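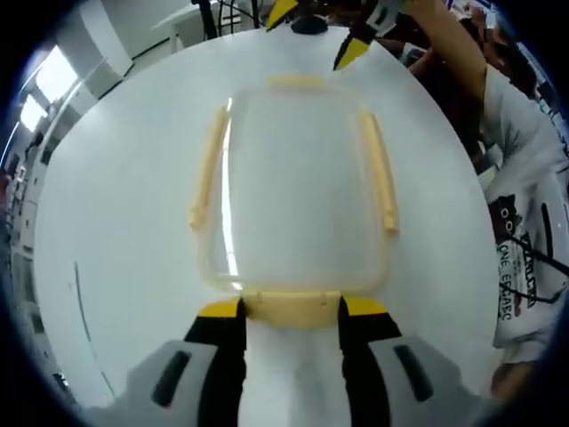

Handheld pair, round table: fingertip swap and re-zero

October, Bircombe lab, started 9:40

Both hand-held grippers are back in service after the pad change, and I'm really pleased with how they feel! The old pads had gone shiny and were skating on anything clear and smooth. Sajib Siddiqui cut new yellow tips from the Stallik sheet, and I fitted them to the foreground unit first, then the far one.

Order that worked, for whoever does it next:

Pull the finger, scrape the old glue, wipe, let it dry. Fit the tip with the bevel at the top. Close the jaws on a strip of paper and look for light between the pads. Left finger on the far unit needed a second go. Re-zero with the jaws fully closed, then save the offset under the unit's own name (we mixed these up last time, my fault).

Closing time from full open is now 260 ms on both units, down from over 900 on the far one before I cleaned its slide. What a difference a bit of grit makes.

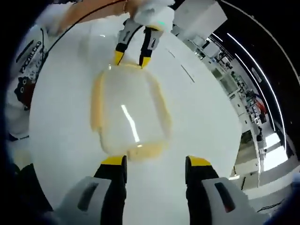
Both units at the clear bottle, near fingers at the lower end, far tips close to the top.

Bottles are a good test for the new pads, all round edges and nothing to hook on to. I want the far unit to come in straight, so watch the wrist angle on approach. Athina Galanis suggested marking a start point on the tabletop with a pencil dot and I think she's right. 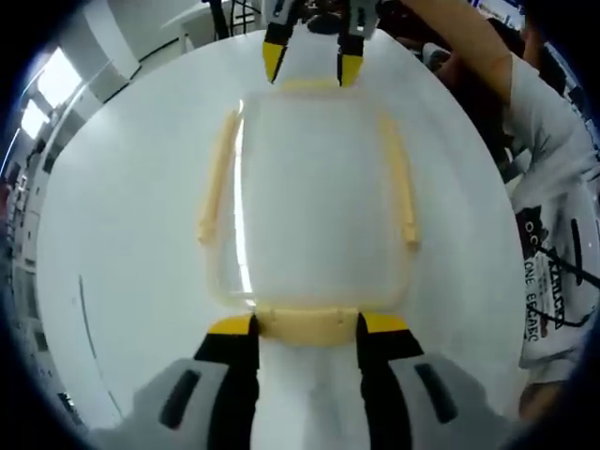
Finger spacing is the setting I keep fiddling with. Too narrow and you have to hunt for the part, too wide and the first bit of trigger travel does nothing. I've been using the cream edge of the clear container as my reference, with the near fingers on either side of it and the far pair just above the opposite rim. It's a nice thick target with little notches, much easier to line up on than the thin walls. Set the open stop there, lock the screw, try the trigger 200 times with nothing in the jaws and check that the stop hasn't crept. The near unit passed. The far one gets its turn after lunch. 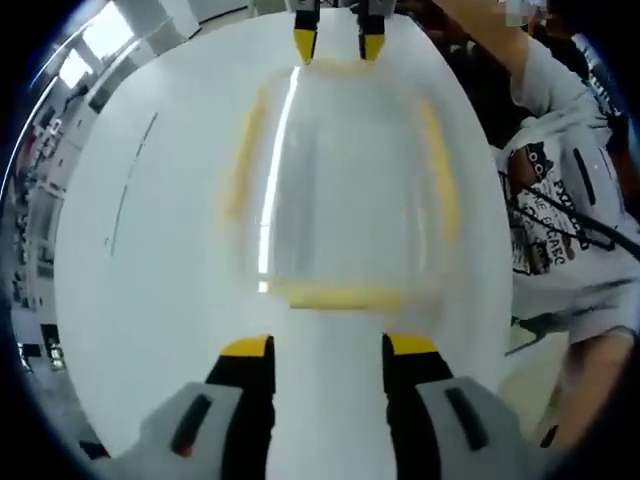

Still to do

Far unit: 200 trigger pulls, then check the lock screw.

Cables: re-route the near one with more slack at the shoulder. Rimkutė has the soft ties.

Order 2 more sheets of pad material from Skallex and ask if they have the thicker grade.

Copy the new offsets to the shared sheet before anybody records with the old ones.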